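December 14, 2021

Window screens, Darnside workshop, second bench day

I had meant to write this up in June, when we took the first of the mesh screens out for cleaning, but the notes went into the Mirnton folder and stayed there, so I am starting again with a clean page and a cup of tea. The mesh itself is fine. What keeps wasting our afternoons is the bottom rail, and the channel underneath it, which collects every bit of grit that blows in off the yard (and a good many dead flies, I'm sorry to say).

Agnese Rätsep and I talked it over this morning and agreed that both hands should go on the bottom rail, one towards each end, before anybody tries to shift it. Pulling from one side only racks the panel and then you are there until supper.

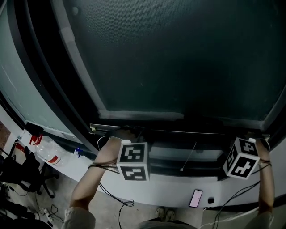 The other thing is the channel. An old paintbrush does for the loose dirt, then a damp cloth wrapped round a flat stick, and go gently at the corners. Agnese likes a drop of washing-up liquid in the water and I have come round to it. I cut the new strip at 515 mm and it wanted a shade off, so measure again before cutting the next one.

Still to do: order 8 more corner clips from Hurkero, ask Ji whether the long brush ever came back, and find the lid for the grey trim box.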